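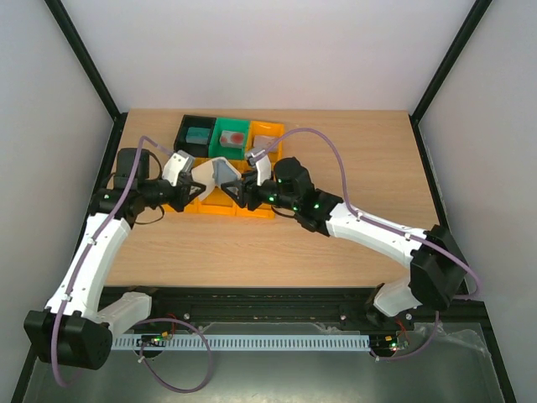 *The sorting table, six bins, two rows. Black and green in the back, lots of orange up front.*

**Thread: Six bins or fewer? Settle this before I buy more orange**

**drawer_of_doom** wrote:

So that's the table. Back row goes black, green, and then one that I call yellow and my husband calls orange, and we've agreed to stop talking about it. Front row is three more in orange. All small packages, nothing heavy.

My question is about the front row. Three bins the same color in a line sounds tidy until you have to remember which one means what. I've been at it since Sunday and I still reach for the middle one by default, the way you always open the same kitchen drawer first for the scissors. The scissors are never in there.

Do I label them, swap the colors, or go down to 4 bins and live like a normal person?

**prikutitz_pete** wrote:

Swap the colors. Three orange bins is one orange bin with walls in it.

**Ismail Naciri** wrote:

Disagree with Pete, as is traditional. Color is for rows, position is for bins. I ran a mail-out table for a seed catalog for two winters and the whole front row was gray. You learn left, middle, right in an afternoon. What you never learn is a rainbow, where somebody has to stop and think "was teal the refunds or the replacements."

Nice pale wood on that table, by the way. Mine looked like a boat had been repaired on it.

**prikutitz_pete** wrote:

An afternoon! She's been at it since Sunday, Ismail.

**Ismail Naciri** wrote:

Then give it another afternoon.

**lidsoff** wrote:

Open bins are the right call whatever you do about color. I bought the Zastosel ones with the hinged lids and spent a month lifting lids to see what was in them, then putting things on top of the lids, then not being able to lift the lids. They're in the garage now, holding other lids.

What goes where, though? I can see something teal in the black one and something whitish with red on it in the green. Is there a system or is this a vibes situation?

**drawer_of_doom** wrote:

There was a system. Black is "keep," green is "send back," and the yellow one is "ask somebody." The pinkish package has been an "ask somebody" for a while. The front row was going to be split by size, but everything is the same size, so that fell apart before lunch.

**Bongani Shabalala** wrote:

There's your answer. If everything is the same size, you don't have three categories, you have one category and two spare bins. Take two away and see if anyone cries.

We did a clear-out at the Ngcobo branch last December with 1,347 packets and started out with 40 bins because someone had a catalog and a free evening. We finished with five. The other thirty-five held pens.

**lidsoff** wrote:

How does a person end up needing a bin for pens thirty-five times

**Bongani Shabalala** wrote:

One pen at a time.

**plaltadov_fan** wrote:

Going against the crowd – keep all six. Two rows of three fits nicely on a table and your hands get used to the grid. Drop to four and you'll leave a gap, and the gap will become the seventh category, which is "things on the table."

Plaltadov used to sell a strip of clip-on tags that slid over the front edge of a bin. Put those on the front row only. The back row is already different colors and doesn't need the help.

**prikutitz_pete** wrote:

Tags are just colors for people who like reading.

**Ismail Naciri** wrote:

Some of us do, Pete.

**drawer_of_doom** wrote:

OK. Masking tape and a marker on the front three tonight, and if I'm still grabbing the middle one by the weekend I'll take 2 away like Bongani says. New front row is "soft stuff," "stiff stuff," and "no idea."

Still taking opinions on yellow versus orange for the one at the back right. My husband has made an account.

**not_yellow** wrote:

It's orange.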